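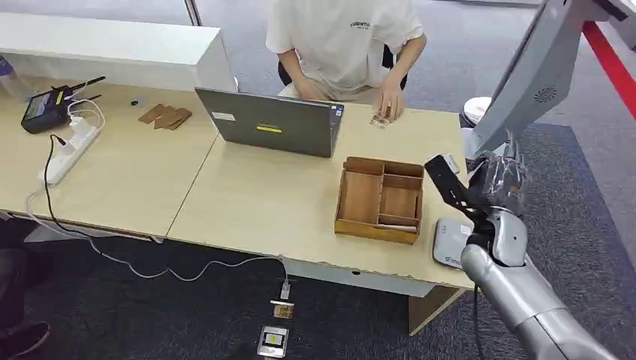
Una bandeja de madera con compartimentos, delante del portátil, en dos mesas juntas.

09/11/2005
Por la redacción de Setport

La mesa de trabajo compartida se ha puesto de moda en las oficinas pequeñas y casi siempre se discute de ella por el lado equivocado. Se habla del tamaño del tablero, de la silla, de si conviene estar junto a la ventana. Yo creo que lo que decide si una mesa sirve es dónde se dejan las cosas pequeñas: los clips, la memoria USB, la goma, las llaves, la tapa de un bolígrafo que ya no está.

En la oficina donde escribo juntamos dos mesas en marzo. Son de las corrientes, claras, con veta de madera, y entre una y otra queda una junta. Por la junta se cuelan las minas de lápiz y se engancha el papel cuando se escribe encima. Propusieron taparla con una tira adhesiva y me opuse. La junta marca hasta dónde llega cada uno, y eso evita más conversaciones desagradables que cualquier norma colgada en la pared.

La bandeja es otro asunto. Durante años defendí los cajones. Un cajón se cierra y el desorden desaparece de la vista, pero sigue dentro. Cuando vaciamos los de la oficina anterior, en Brornstead, salieron 117 bolígrafos, de los cuales escribían menos de la mitad. Nadie los había echado en falta. En una bandeja abierta, de paredes bajas, eso no puede pasar. Lo que no cabe se ve, y lo que se ve se acaba tirando o guardando.

Prefiero las de compartimentos desiguales. Un hueco largo para lo alargado, un par de huecos menores para lo suelto y una ranura estrecha para lo que convenga. Las de cuadrícula regular quedan muy bien en el catálogo de Prurnitz, pero obligan a partir el contenido en montones iguales y las cosas de una mesa no vienen así. La regla se queda fuera y los clips bailan en un espacio que les sobra.

También prefiero que estén vacías al terminar el día, o casi. Una bandeja llena es un cajón sin tapa. En Coşkun, la papelería de mi calle, venden una con tres pisos que cuesta 990 y que no recomendaría a nadie: el piso de abajo se convierte en almacén a la semana. Una sencilla, de un solo nivel, basta para dos personas si las dos la vacían.

Hay quien dice que todo esto es perder el tiempo y que cada uno trabaja como quiere. Estoy de acuerdo con lo segundo mientras la mesa sea de uno solo. Cuando se comparte, el objeto pequeño que uno deja en el tablero lo tiene que apartar el otro. Ordenar la nuestra lleva unos 5 minutos al final de la tarde, y buscar una pieza diminuta y transparente sobre madera clara puede llevar bastante más.

Lo único que no he resuelto son los cables.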